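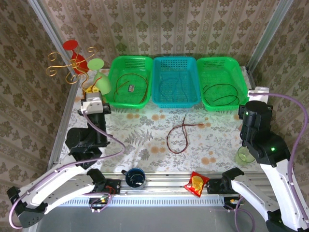 Do I need to know anything about electronics to sort wires for a living? You need to be able to tell red from black and to loop a cable so the next person can unloop it.

Wire and Cable Sorter, part-time
Rollberg Reuse Store, back room
Posted November 25, 2024

People give us their wires. They give them to us in shoeboxes, in pillowcases and once in a slow cooker, and they always say there is probably something good in there. Sometimes there is. Your job would be to find it, untangle it, coil it and put it in the right basket.

The baskets are plastic mesh, green and blue, and they sit in a row at the back of the table. The table has a cloth on it with ferns and peach-colored flowers. The walls are papered in beige and olive with a great many flourishes. You will be looking at all of this for 23 hours a week, so please consider your feelings about florals before applying.

What you would do

Separate twisted pairs from single wires, and thick black cable from everything.
Coil loosely. Tight coils look smart and crack the insulation, and Dwight Penner will bring them back to you.
Pull out any small components still attached to a wire and set them aside for Huguette Grewal, who tests them.
Tag the good lengths for the shop floor and weigh the rest for scrap. Last year's scrap came to 3000 pounds – most of it phone chargers.
Help with glassware when the wire runs out. The wire has not run out since September of 2019.

What we are looking for

Patience with knots. Decent color vision, or a reliable system of your own. You should be able to lift a full crate onto a shelf and stay civil while someone at the counter explains what a SCART lead was. Experience is welcome but we have hired well without it. Our last sorter came from a bakery and was very good at coils.

What you get

Three shifts a week, paid every second Friday's equivalent in the Ivurance payroll system, which has its moods. A staff discount. First look at the lamps. Seven paid days off in your first year, plus the week we close for inventory.

How to apply

Write a few lines to Isabelle Lévesque at the front desk, or drop a note through the door on the MacPherson side. A résumé is fine but keep it to a page. We will ask you in for a paid trial shift, during which you will be handed a tangle and left alone with it. Bring your own mug.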